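Sorting talk, Grurnura open evening — my notes
Speaker: Andri Lüthi. January 7, 2018
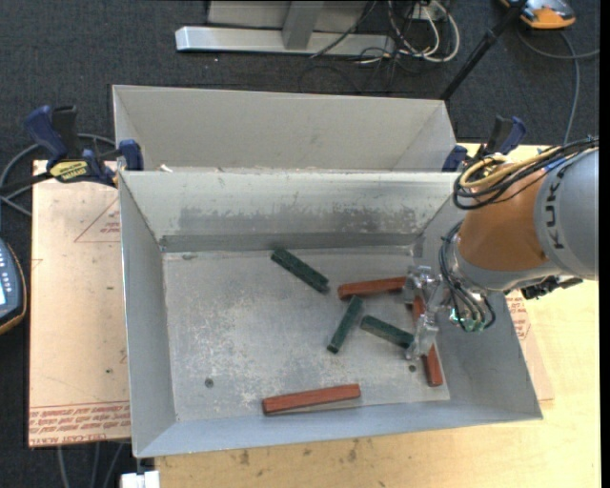

1. Start with the bin
Say hi, thank Sombat Srisuk for the slides.
Leave picture up while people sit down. Green and reddish-brown, three of each. Let them look.
Ask the room: which one would you pick up first? Wait for hands. Dont answer yet.

2. Why a pile is hard
Blocks lying any old way, no two at quite the same angle. One near the front by itself, easy. The ones close together, less easy.
Sloping walls — things slide toward the middle. Good for reaching, bad for keeping apart.
Kids' toy box, same problem. (Zaugg story, keep it SHORT, last time it ran four minutes)

3. The metal
Scratches, speckles, scuffed back wall. People always ask about this. Answer: gray on gray, scratches can look like edges. Dark marks too, small holes in the floor.
Painted bin vs bare bin — the Sirel comparison, 100 picks each. Skip if behind.

4. Sorting by color
Two colors is the easy version. Then sizes. Then mixed, which is the March session.
Astard total so far: 735 picks, 698 good. Say teh number slowly, twice.
Misses were mostly blocks resting against a wall. Sombat has the list if anyone wants it.

5. Back to the question
Go back to first slide. Most people say the one on its own. Ask why — take two answers, no more.

12 min for questions. Water!! Sign-up sheet by the door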